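Warm Sandwiches from a Countertop Oven: Speaker Notes
Wednesday, September 6, 2006
By the Getora test kitchen desk

Start with the scope. The talk covers assembled sandwiches heated in a small oven. Pressed sandwiches and open melts are in the Brorkell session and I will not repeat them.

Background, keep short. In February we ran 159 sandwiches through countertop ovens at the Delska site. Same loaf, same filling weight, rack in the lower position. The variable was the point at which the lettuce went in: before heating, halfway, or after.

Define terms before the numbers. "Warm" means the center of the filling has reached serving temperature. "Toasted" means color on the outer face of the bread. The two do not arrive together. Thick slices color late and insulate the filling, so a sandwich can look finished well before it is.

Pause here and let people read the slide.

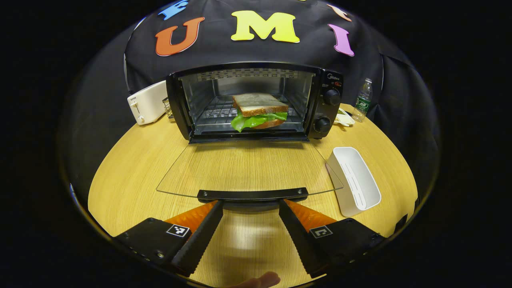 Assembled sandwich on the wire rack, door fully lowered.

Point to the lettuce first. It extends past the bread and over the front lip of the rack. Any leaf outside the bread has no cover from the heat, and it wilts ahead of the leaf inside. Trim to the crust line or fold the leaf under.

Then the door. With the door flat, the glass takes up table depth in front of the oven. Measure the counter with the door down. Most complaints we log about small ovens concern placement, and the door is the usual cause. Keep plates and trays to the side.

Mention the toaster on the left. A pop-up toaster handles single slices faster and colors both faces evenly. It cannot take a filled sandwich. Recommended order for a cold filling: toast the slices, assemble, then warm on the rack at 200 degrees. Add the lettuce last.

Results. Lettuce added after heating scored highest for texture in every batch. Lettuce added halfway was acceptable with short warming times only. Lettuce added at the start was rejected by nearly 846 of the 1,000 tasting cards returned. Say that the cards were unweighted and that several tasters filled in more than one.

Bread. The Gaillard white loaf was used throughout. Cut thick, it holds its shape when lifted off the rack. Thin slices sagged between the wires and marked on the underside. No data on rye.

Expected question: does the rack need preheating? We tested it both ways and found no difference in the underside color. Refer to table two in the handout.

Second expected question: foil. Foil keeps the filling moist and stops the bread from coloring. Use it for reheating only.

Close with the order of work again, then hand over to the session on spreads. Leave the slide up during questions.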